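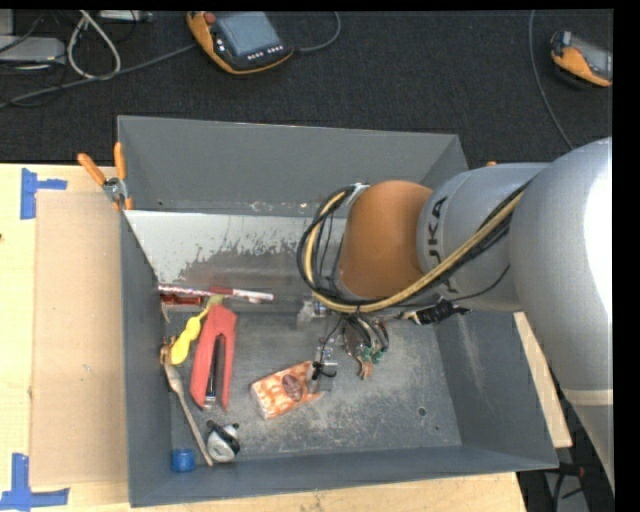

Neralen residents ask the regional council to publish expense records

NERALEN, December – The residents' group Open Neralen has today handed a petition with 859 signatures to the regional council. The group asks that all travel and hospitality expenses of elected members be published every three months, with the receipts.

Under the present rules, a resident who wants to see these records must send a written request and wait up to 42 days. The group made 14 such requests this year. Five of them were refused, and two have received no answer until now.

"We do not accuse any person," said Tharushi Khan, spokesperson of the group. "We only want to read how our money is spent, and we want to read it in the same year when it is spent."

Zhiqiang Deng, council member for the Plarnberg ward, will present the petition at the next full session. He has already put his own expenses on his office page – 205 entries, from taxi rides to one hotel night in Stullitz.

"Some of my colleagues find this request uncomfortable," said Deng. "I understand them, but the voters have the right to ask."

The session starts at 6:30 p.m. in the council hall in Neralen and is open to the public. Residents who wish to speak should give their name at the entrance before 6 p.m. Copies of the petition text are available at the Plarnberg ward office and at the library on Wan Street.

Press contact: Tharushi Khan, Open Neralen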